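3 min read
August | Posted by the Komstead cell team

Progress report to the Urnevlow fund: upkeep of the handling cell

The cell is running again, and we have spent less of your money than we feared and more than we said. Parts and calibration for the period came to 2,150, of which 253 went on a cable we could have sworn we already owned.

Most of the work was on the wrist camera. The mount had worked itself slack, and the old lens calibration no longer matched anything in the building. We refitted the mount, wrote a new calibration, and then wrote it again after reading the instructions.
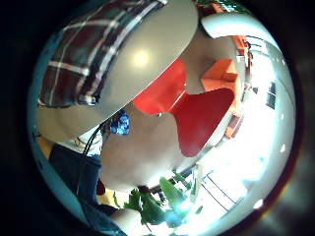
R. Gebretsadik, cell maintenance lead

The fisheye still bends everything, and straight chairs come out looking like fruit. The correction step handles floor lines well and anything held right up against the lens badly. We now keep a clear gap in front of the camera before each calibration run – a rule that exists on paper and is gaining ground elsewhere.

Of the 27 checks on the service list, 4 are still open. Three concern cable routing at the wrist. The other is the gripper pads, on order from Zerkside, where they have been "shipping shortly" since the last report.

For next period we ask to move the unspent training money to spare pads and a second mount. The form is attached, signed in both wrong places and then the right one.

Contact Komstead | © Komstead, all rights reserved | Back to top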